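Search this site Enter keywords Go

Tristumgate Cell -- Data Collection Working Meeting, Minutes, April

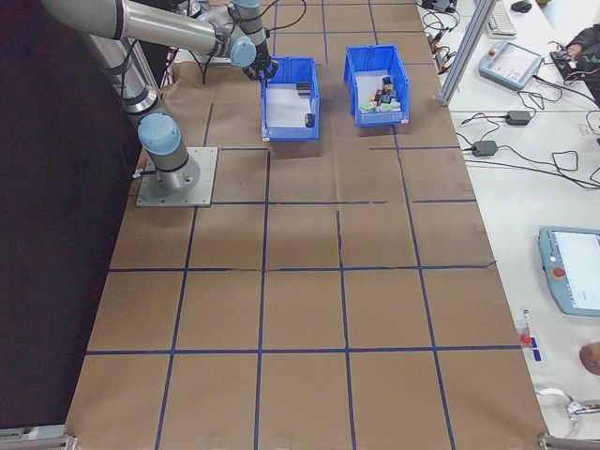
1. Previous minutes
Accepted with one correction: the Stelico export runs at 30 frames per second for all sets, including the early ones.

2. Episode count
The target for the bin-to-bin transfer task stays at 300 episodes. 96 are logged and labeled. Birkbridge asked whether failed grasps count toward the total. Agreed: they are kept and tagged, but not counted.

3. Start positions
The two blue bins stay side by side on the taped grid. Operators will vary the starting cell between episodes and enter it in the log before recording. Too many of the current episodes begin from the same cell -- the Ayele training run showed this clearly in its approach paths.

4. Work surface
The kraft paper is creased and has a few small tears. Replacement was discussed. Decision: leave it until the current set is complete, then re-lay paper and tape together and repeat the camera check.

5. Desk
Cables on the white desk to be bundled and labeled at both ends. Pendant cables to be kept clear of the power adapters.

6. Actions
-- Add a "start cell" field to the log sheet (Tristumgate)
-- Re-export the 3 episodes with missing gripper state (Stelico)
-- Send revised failure tags (Birkbridge)

Meeting closed 4:15 p.m.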